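Section 3. Room layout and daylight at the wash station

The Rudwood group studied how window coverings affect lighting at a vanity placed in front of glass. A person washing at the basin faces the windows, so glare was the first concern. Shazia Chaudhry kept the light log; Aqeel Yousafzai drew the plan.

The ceiling is white with exposed beams, and fluorescent light reaches the back wall even with the blinds lowered.

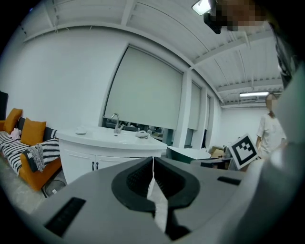
Figure 1. Vanity with gooseneck faucet in front of the blinds.

Readings were taken at counter height at 11 and 12 on Friday. The target was 300 lux on the countertop. With the blinds raised, the meter showed almost 3000 near the sill -- too bright for a glossy white surface. All later readings used lowered blinds. Storage was reviewed separately: the cabinet has two drawers above two doors, and small items such as a cup stay on the counter beside the faucet.
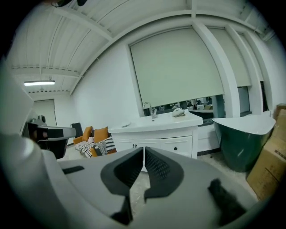
Areeba Bajwa asked in review whether the sofa should count as part of the wash area, given that its cushions and striped throw could be splashed. The plan was left unchanged, and a splash test was added to the June work list.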